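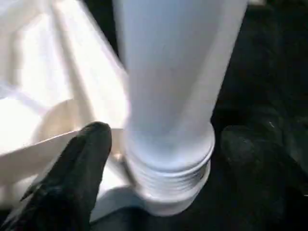

Isla Lockyer
2021-11-27

Thread on the 3,000-piece jigsaw puzzle that has been living on my dining table for most of November. I have things to say and my sister has muted me.

I bought it secondhand from a shop in Plamgate for 40 dollars. The man at the register asked if it was a gift. I said no. He said "okay" the way a doctor says okay.

It's a Kestine. If you do puzzles you have just made a face. If you don't: Kestine makes two shapes of piece, and one of them is the other one turned sideways.

The picture is "Tamihana Harbor at First Light." There is a harbor. It takes up the bottom quarter. The rest is first light.

People who don't do puzzles think you start with the edges. People who do puzzles also start with the edges. It's the one thing we all agree on and it's a trap, as it takes an entire weekend and at the end you own a rectangle with a hole in it.

My rectangle was too long for the table. I measured the table before I bought the puzzle. I measured it in the direction I wanted to be true.

So we now have the Leaf. The Leaf is the extra section of the dining table that lives behind the water heater and comes out at Thanksgiving. It came out early. On Thanksgiving it was in use, and we ate off our laps like people at a very formal airport.

My mother-in-law looked at the harbor for a while and said, "And then what do you do with it?" I have thought about this question more than I've thought about most of college.

Let's talk about sorting. There are two schools. You sort by color or you sort by shape, and both sides believe the other was raised badly.

I sort by color. I had a muffin tin for boats, a muffin tin for water, a cookie sheet for warehouses, and then every other flat thing in the house for sky. We didn't bake for three weeks. A casserole was made in a saucepan.

The sky starts out pink on the left, goes to a sort of peach, and then becomes a color I can only call "dentist." Dentist goes on for a long time.

I did count the sky. I'm not proud. I was home with a cold and I wanted to know what I was dealing with, and what I was dealing with was 1,301 pieces of sky. I told my husband the number and he said "huh" and went and stood in the garage.

If you have never done a big puzzle, the thing you should know is that it ruins you for company. A friend comes over with wine and a divorce. You want to listen. You are listening! But your hand is out there on its own, picking up a piece of dentist and trying it in a gap it doesn't fit, and then trying it upside down.

She placed four pieces on her way to the bathroom, by the way. Didn't even sit down. I've known her since seventh grade and I'm not sure how I feel about her now.

Replying to a couple of you: yes, I've looked into the roll-up mats. I own one. It's a Kalirex and it was a present and I used it exactly once, on a much smaller puzzle of some owls. You roll the puzzle up around a tube and it stays together, according to the box. I unrolled it the next morning and it was owl gravel.
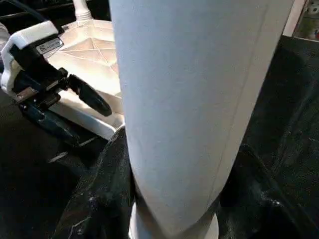

Isla Lockyer

Okay, back. I had to go make dinner, in the saucepan.

Where was I. The sky. By week two I had a system, and the system was to take one piece and try it in every possible gap, in order, top to bottom, like a person checking parking meters. This is not considered sporting. There are forums where they will tell you so.

I joined one of the forums. Everyone on there is extremely kind until you mention glue.

I mentioned glue.

For the record I only asked. I wanted to know if people glue the finished puzzle and hang it up. I got a page and a half of replies, and one of them used the word "taxidermy."

The other camp takes a photo, breaks it up the same evening, and puts it back in the box. They describe this calmly. One woman said she does it with her forearm, in one sweep, and then has a cup of tea.

I can't be the forearm woman. I know this about myself. I still have the boarding passes from a trip where I got food poisoning.

Week three was the warehouses, which I had been saving. The warehouses are the good part. They have windows and little signs, and one has a guy leaning in the doorway with his arms folded. I did him in one sitting and felt that we'd met.

His left elbow was missing for six days. I blamed the dog. I want to put on record that I went through the dog's bed, the dog's toys, and, for a period I won't be describing, the dog's yard.

It was in my bathrobe pocket. The dog has not said anything, but she has started sleeping in the hall.

Now the part I came here to tell you.

On Thursday I

no wait, I want to get the days right, it was the night I did the laundry. So whenever that was. That night I had one corner of dentist left to fill and a cookie sheet of pieces to fill it with. I had the radio on. I'd made popcorn. I was going to enjoy it.

I filled the corner. Every gap closed. I ran my hand over the whole thing, which is a pleasure I recommend to anybody, it feels like a very good driveway. And I looked down and there were pieces left on the cookie sheet.

I'd been braced for one missing. Everyone who buys a used puzzle is braced for one missing. I had a speech ready about it. I had no speech for extra.

21 extra pieces. All sky. Total for the box: 3,021.

They aren't duplicates. I checked each one against the finished sky and found no twin for any of them. They're the right thickness, they've got the right gray backing, and the color is perfect. They are dentist through and through.

They also don't fit each other. I tried that until one in the morning. My husband came down for water, saw me, and went back up without the water.

Theories so far, mine and other people's:

Two copies of the same puzzle got mixed at some point, and someone else has a harbor with a hole in it. This is the sensible one and I hate it. I keep picturing them moving their couch.

The factory had a bad day.

My sister (before the muting): "Maybe you did it wrong." I did not do it wrong. It's a jigsaw puzzle. It's the one area of life where you can tell.

The man at the Plamgate register. I went back and asked him. He said people bring the boxes in and they don't count them, and then he said "you counted them?" and I bought a lamp so I could leave.

The forum is split. Half of them want photos of the backs. The other half want to know if this is the glue person.

Anyway it's still on the table. I've put the extras in a sandwich bag and the bag in the box, and I wrote the number on the lid in pen for the next owner, who will either find that helpful or assume it's a misprint.

My mother-in-law is coming again at Christmas and has asked, pleasantly, whether there will be a table.

If anyone has a Kestine Tamihana Harbor with a gap in the upper right, my messages are open. I'll mail the bag. I'll pay the postage. I'd just like to hear what color you've been calling it.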